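Call for Candidates: Board of Directors
Brurkham Members Cooperative

Brurkham Members Cooperative is seeking members to stand for election to the Board of Directors. There are 3 seats open this year. Each is for a term of three years, starting at the close of the annual meeting in September.

The Board meets once a month in the evening at the Salance Street office. Directors review the monthly financial statements, set rates, approve the yearly budget and hire the general manager. They do not handle day-to-day operations or individual member accounts. New directors attend two training sessions in their first year, and the cooperative pays the cost of both.

Who may run

You must be a member in good standing and have held your membership for at least twelve months. You may not be an employee of the cooperative, or the spouse of one. Members of the Bensaid and Pruvumus districts are especially encouraged to apply – neither district has a director on the current Board. All seats are at large, so you may run no matter where in the service area you live. 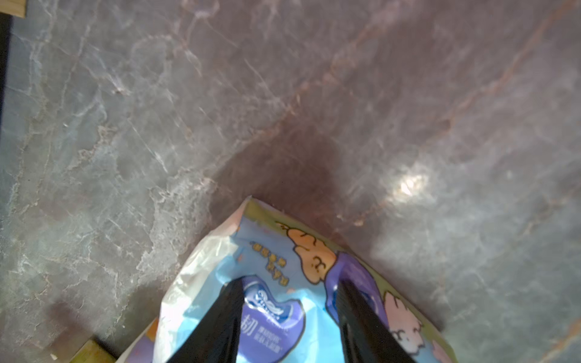 Directors are paid a flat fee for each regular meeting they attend and are repaid for mileage. There is no salary and no health coverage. Most directors spend six to eight hours a month on Board work, with more in the weeks before the budget vote.

How to apply

Pick up a candidate packet at the front desk or ask for one by mail. The packet holds an application, a conflict of interest form and a petition sheet. You will need the signatures of 15 members. Joint members count as one signature. You may also send a statement of up to 200 words, which will be printed with the ballot as written.

Packets are available starting May 4, 2020. Completed forms must reach the office by the deadline printed on the packet cover. Late or unsigned forms will be returned.

Ballots will be mailed to all members before the annual meeting. In the last election 1,219 ballots were mailed and 1,045 came back. Candidates may have one observer present at the count.

Questions about eligibility should go to the election clerk at the main office – please have your member number ready.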